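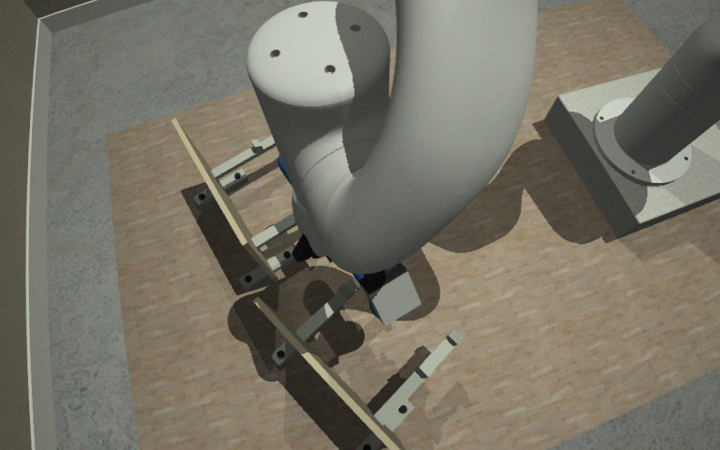 Section 4: Setting up your practice cell in the simulator

Welcome back, and well done for getting through the licence section, which we know is the dull bit. From here on you'll be working in the Hyun simulator that came with your Sillberg training kit, and by the end of this section you should have an arm that moves when you ask it to and stops when you ask it to. Allow yourself a quiet afternoon the first time. Gun-woo Shin, who wrote most of these steps, still likes to do them with a cup of tea at his elbow, and we'd recommend the same.

Before you start

You'll need the simulator installed and updated, your kit code (printed inside the lid of the box), and 3540 MB of free disk space for the cell files. A mouse with a scroll wheel makes life much easier than a trackpad, though people do manage with one.

4.1 Opening the cell

1. Start Hyun and choose Practice Cells from the left-hand menu.

2. Type in your kit code and press Enter. The list will refresh, and it can be a little slow the first time, so please don't keep pressing the key.

3. Choose the cell called Ballton. It opens with the arm on its pedestal, the wood-patterned work area, and the upright boards with their brackets already in place.

4. Save a copy under your own name straight away. Everything you do later will go into that copy, and the original stays tidy for the next learner.

Note: If the work area comes up plain grey with no wood pattern, the surface files haven't finished loading. Close the cell, wait a minute and open it again.

4.2 Checking the layout

1. Hold down the scroll wheel and swing the view until you're looking down over the arm.

2. Click the base flange. The name "Base" should come up in the side panel. If you get "Pedestal" instead, you've clicked a touch too low - try again nearer the column.

3. Click each upright board, then each of the bracket arms. Brackets near the gripper are often hidden behind the arm, so you may need to turn the view or choose Hide Robot from the View menu. Remember to bring the robot back afterwards!

4. Open the Contacts tab and tick Boards, Brackets and Gripper.

Caution: Leave none of those boxes unticked. With Contacts turned off, the gripper will pass straight through a bracket without any warning, and a program that looks lovely on the screen could do real damage once you move it over to a physical arm.

4.3 Moving the arm for the first time

1. Set the speed slider to 3 per cent. We know this feels painfully slow, and we'd still ask you to leave it there for your first few moves.

2. Choose Joint Mode and click the joint you'd like to move. Use the plus and minus keys, one tap at a time, and watch the whole arm as you go. The elbow can swing wide while your eye is on the gripper.

3. Raise the gripper until it is well clear of the brackets and boards. Turn on Shadows in the View menu if they're off, as they're a great help in judging height.

4. Press the space bar to stop. Practise this several times until your thumb finds it without looking.

5. When you're happy with the position, choose Store as Home.

Note: Mitsuko Yagi on our help desk asks that you name your home position something other than "Home 1". She has seen a great many of them, and they're very hard to tell apart over the phone.

4.4 If something goes wrong

Message 634 means the arm has touched a board or bracket. Choose Step Back, lower the speed if you had raised it, and move away in the direction you came from.

If the arm won't move at all, check that the cell isn't paused, then check that you're working in your own copy. The original Ballton file is locked.

If you're still stuck, send your saved copy to the help desk through the Support menu and tell us which step you had reached. Carry on to Section 5 once your home position has been stored.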